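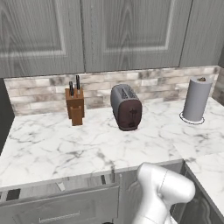

Attachment 1: kitchen render, marble countertop

Ticket 697
Queue: Patient education site
Subject: Food safety page shows the wrong fridge temperature and an old norovirus section
Opened by: Vasanthi Poojary, Adcombe clinic
Assigned to: Ruaridh Geddes
Priority: High
Status: Resolved

Description
The public page "Stomach Bugs at Home" went back to an earlier version after the June update. The norovirus section now says people can return to work or school as soon as they feel better. The approved text says to wait until 48 hours after the last vomiting or diarrhea. The food storage section gives the fridge temperature as 45 F. It should be 40 F or below. Two patients at the front desk had printed copies with the old wording.

Steps to reproduce
Open the page from the Adcombe home page, under Infections. Scroll to "When can I go back?" The old text shows in Chrome and Firefox, signed in or not. The Spanish version of the page is correct.

Log

Thursday 8:25 a.m., R. Geddes
Confirmed on the live site. The approved text is in the Bumov editor and is marked Published. The live page does not match it. Cleared the page cache and reloaded. No change.

8:50 a.m., R. Geddes
Put a notice at the top of the page: "This page is being corrected. If you are sick, stay home for at least 48 hours after your vomiting or diarrhea stops." Vasanthi approved the wording by phone. Asked the front desk to stop handing out printed copies.

9:40 a.m., K. Rodrigues
Filport pushes pages from the editor to the live site. Its job log shows 83 pages sent in the last run and 25 skipped. "Stomach Bugs at Home" is in the skipped group. The message is "source older than target." The page was restored from backup during the update and the restored copy got a new time stamp, so Filport treats the backup as the newer one.

10:15 a.m., K. Rodrigues
Ran a forced push for this one page. Live page now has the right return-to-work text. The fridge temperature still reads 45 F.

10:30 a.m., R. Geddes
The temperature is in a shared block called Food Storage Basics, also used on the pregnancy and chemotherapy pages. The block was in the skipped group too. Please push it and check all three pages.

10:55 a.m., K. Rodrigues
Block pushed. All three pages read "40 F or below." Freezer line reads 0 F. Hand washing line reads soap and water for at least 20 seconds, and says hand sanitizer does not work well against norovirus.

1:10 p.m., V. Poojary
Read the page top to bottom against the approved copy. One thing left: the bleach cleaning paragraph is missing the line about opening a window and never mixing bleach with other cleaners. It was in the version Dr. Sirko signed.

1:35 p.m., R. Geddes
Found it. That line was saved as a draft and never published. Larysa Sirko confirmed by email that the wording is final. Published and pushed. Notice removed from the top of the page.

2:20 p.m., K. Rodrigues
Reviewed the rest of the skipped group. Compared each with the editor copy and forced a push where they differed. Narayanan Naidu checked the medical pages in that group and found no other wrong advice.

Resolution
Time stamps from the backup restore caused Filport to skip newer content. Skipped pages and the shared block were pushed by hand. Job now sends an alert to the queue when any page is skipped.

Follow-up
Reprint of the handout, 800 copies, ordered through Achari. Old copies at the desk go in the recycling. Vasanthi to confirm delivery on a separate ticket.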